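Notebook, backtest bench
13 December 2025

Okay, second pass at the Fibonacci retracement thing, and I'm writing it down while I still remember what I changed. Short version for Tekle, who will only read the first paragraph: the rule looks a lot worse once fees are in, and I think I found why the April run looked so good.

Reminder of the setup. Daily candles, one made-up basket we call Grason (the same coins as last time, I didn't swap any). Buy when price pulls back to the 61.8% level of the last big swing and RSI is turning up, sell at the 161.8% extension or at the stop, whichever comes first. No leverage, no shorts. I keep wanting to add shorts and I keep telling myself no, not until the long side makes sense!
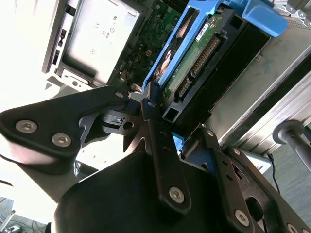

What I changed

The swing finder, mostly. The old one peeked. It marked a swing high on the day of the high, when you can't know it's a high until a few candles later (I feel silly about this one, Nobuhle asked me about it months ago and I said it was fine). Now it waits for two lower closes before it calls anything a top. Same on the way down.

After that fix the trade count went from 235 to 69. I did expect a drop, just not that kind of drop! A lot of the old trades were entries off swings that only existed in hindsight.

I also moved the fill to the next day's open. Before, it was filling at the close that triggered the signal, and that's a bit generous on coins that gap around as much as these do. 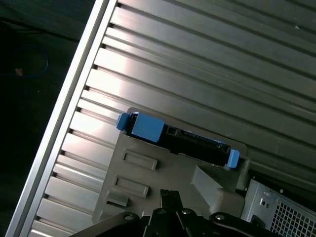

Fees are in now too, on both sides. I used the taker rate for everything. Maybe that's harsh on the entries, where a resting order at the level would often get filled as maker, but then I'd have to model the ones that don't get filled, and I'm not doing that on a weekend of leftover coffee. Marked as a to-do.

RSI length I left at 14. I tried 9 for a minute just to see and the curve got prettier, so I put it straight back. If I start picking whatever draws the nicest line we're back where we were in April.

About the divergence filter: still on the fence. Skipping entries when there's a bearish divergence on the weekly did take out a few ugly losers, and it also took out the best trade in the whole set. With so few trades left, one winner swings everything. I'd like to run it on the longer history before I say anything about it out loud.
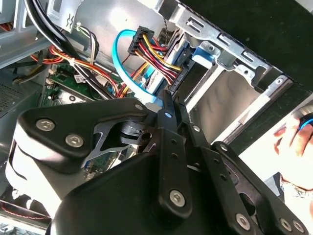
Gripper at the open desktop case.

Data notes. The Skandodska feed has a hole in it, some 60 hourly candles missing in one stretch, and my script was quietly filling them forward. On daily bars it hardly matters, but the RSI goes weirdly flat right there, and that's how I spotted it. I patched it from the Ambaye export. The timestamps in that one are closing times, the Skandodska ones are opening times, so shift by one bar before you join them. I lost most of a morning to this, please don't repeat it.

Nobuhle wants the results split by market mood (up, down, sideways) and I think she's right, the rule is really just "buy dips while everything is going up" wearing a nicer hat. Not sure how to label sideways without peeking again, though. A 200-day average with a band around it, maybe? Open to ideas, write in the margin.

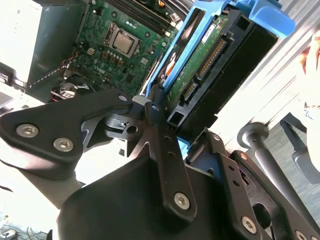
Next up: rerun with the longer history, same settings, nothing touched. Then the dumb comparison, random entries with the same stop and target, to see if the 61.8% level is doing anything at all. Tekle, if you still have the random entry script from the Drindevero tests, can you drop it in the shared folder? Mine throws an error on any coin that starts halfway through the window and I'd love not to debug it.

Config is saved as grason_v2, old one left alone.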